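普莱科莫拉实验室 安全与质量专栏
图集:手持夹爪采集作业夹持异常事件回顾

发布日期:2018年1月19日
供稿:设备安全组
审核:罗桑热拉·马加良斯(Rosângela Magalhães)
技术复核:戴希·戴利(Daithí Daly)

普莱科莫拉(Plekomora)实验室在果蔬类物品抓放数据采集期间,发生一起手持夹爪夹持力异常事件。事件未造成人员受伤,造成部分样品损坏、一台夹爪停用,并导致一批采集记录需要重新核验。为便于各合作单位了解情况、对照自查,现将事件经过、原因分析及整改措施以图集形式公布。本页内容经设备安全组与斯卡尔布里奇(Skulbridge)部件供应方共同确认,涉及的技术参数以随附检验单为准。

一、作业概况

该项采集任务以家庭餐桌环境为对象,由操作员手持夹爪完成水果、蔬菜及餐具的拾取、移动和放置。桌面按任务单要求铺设不同材质的覆盖物,以考察夹爪在不平整表面上的表现。任务单规定,同一桌面允许两台手持夹爪同时作业,操作员应事先约定取放顺序,并在物品交接前口头确认。

夹爪采用对称连杆结构,两侧指端内侧装有带棱纹的软质夹垫。操作员扣动手柄时,连杆带动两指向内合拢;松开手柄后,两指由复位弹簧推回张开位置。按照设计,夹持力应随手柄行程平稳变化,操作员可凭手感控制力度。对表皮较软的水果,作业规程另有轻夹要求,并规定连续夹持时间不得超过任务单所列上限。

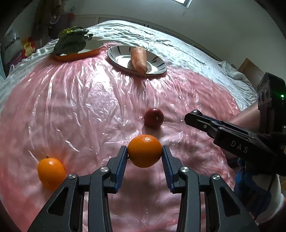

事件发生在当日下午的第二轮采集中。操作员完成一次放置动作后松开手柄,发现两指未能完全张开,再次扣动时手柄阻力明显偏大。操作员判断为偶发卡滞,未按规程停机,继续完成了后续若干次抓取。其间一枚水果在夹持状态下表皮破裂,果汁流入指端连杆的关节部位,卡滞随之加重,最终两指停在半合位置,无法复位。

同桌另一名操作员发现异常后提出中止作业。当班负责人到场后切断采集设备电源,将夹爪移出作业区并挂牌封存。封存时手柄处于松开状态,两指仍保持一定夹持力,现场人员使用专用撑块将其分开。撑开过程中未发生夹手。

二、影响范围

设备方面,一台夹爪停用,其夹垫及四处关节销钉全部拆下送检。同批次的其他夹爪暂停使用,经逐台检查合格后方可恢复。

数据方面,当日该设备共产生96段采集记录。由于无法准确界定卡滞开始的时间,安全组决定将全部记录列入待核验清单,核验结束前不得用于训练或对外交付。已经同步至德普雷(Després)标注平台的部分,由平台方协助冻结。

人员方面,两名操作员均未受伤。安全组仍将本次事件定为二级,理由是夹爪在手柄松开后继续保持夹持力,属于可能造成手部挤压伤害的失效形式,其潜在后果重于实际损失。

三、原因分析

直接原因为关节销钉与衬套之间积存干结糖分及纤维碎屑,摩擦增大,复位弹簧的回复力不足以克服阻力。拆检发现,故障夹爪一侧内连杆的衬套已出现偏磨,两侧连杆动作不同步,合拢时一侧夹垫先行受力,局部压力高于正常值。水果表皮破裂与此有关。

间接原因主要有以下几项。

其一,清洁周期设置不当。原保养规定为每完成600次抓取清洁一次关节,该周期系针对干燥、硬质物品制定,改做果蔬类任务后没有重新评估。

其二,换班检查流于形式。交接记录中"夹爪复位"一栏当日已勾选合格,但经询问,检查人员仅观察了外观,没有按要求进行空载开合。

其三,停机权限不够明确。操作员表示,担心中断会使整轮记录作废,因此倾向于先做完再报告。现行规程虽规定发现异常应当停机,却没有说明中断后记录如何处置,客观上造成了顾虑。

其四,指端结构对液体缺乏防护。连杆关节为敞开式,便于维护,但果汁、水分及细小碎屑容易进入。斯卡尔布里奇方面已确认这一情况,并表示将在后续版本中考虑加装护套。

四、整改措施

(一)调整保养周期。果蔬及其他含水物品任务的关节清洁周期改为200次抓取,样品破损后应立即清洁,不计次数。清洁后须待关节充分干燥,再进行空载开合检查。

(二)落实换班检查。交接双方应共同完成空载开合,确认手柄松开后两指能够自行完全张开、两侧动作同步、夹垫无松脱及翘边。任何一项不合格,设备不得上桌。

(三)明确停机权限。任何操作员均可随时中止作业,无须事先请示。中止前已完成的记录按正常程序保存,由质检人员判定能否使用,不计入个人差错。

(四)规范双人作业。两台夹爪同桌使用时,双方手部不得进入对方指端的开合范围。线缆应沿手臂外侧理顺,避免垂落至覆盖物上方。一方停机时,另一方应同时停止动作。

(五)配备撑开工具。各作业台均应配备撑块,并置于操作员伸手可及之处。严禁徒手掰开处于卡滞状态的夹爪。

(六)更换受损部件。同批次夹爪的衬套由林德利(Rindley)维修站统一更换,更换后逐台进行夹持力测试,测试记录归入设备档案。

五、复核意见

戴希·戴利在技术复核中指出,软质夹垫能够分散压力,也容易掩盖连杆不同步的早期迹象。从外观上看,两侧夹垫可能均已贴合物品,实际受力却相差较大,因此不能以夹持姿态是否端正作为设备正常的依据。他建议在空载开合之外增加一项薄片测试,即用两张同规格纸片分置于夹垫上下两端,合拢后依次抽拉,比较阻力大小。该建议已列入修订后的检查表。

罗桑热拉·马加良斯在审核意见中要求,今后凡变更作业物品类别,均应重新评估保养周期和防护措施,评估未完成前不得排产。对本次事件中的两名操作员不作处分,对换班检查不到位的问题另行通报。

六、后续安排

待核验记录的逐段复查由质检组负责,结果将在本专栏更新。薄片测试试行至5月,届时根据各作业台反馈决定是否列为固定项目。各合作单位如使用同类敞开式连杆夹爪,请对照第四部分开展自查,并将发现的卡滞、偏磨、复位不畅等情况书面反馈至设备安全组。

本页文字及图片供内部培训与合作单位交流使用,转载请事先征得普莱科莫拉实验室同意。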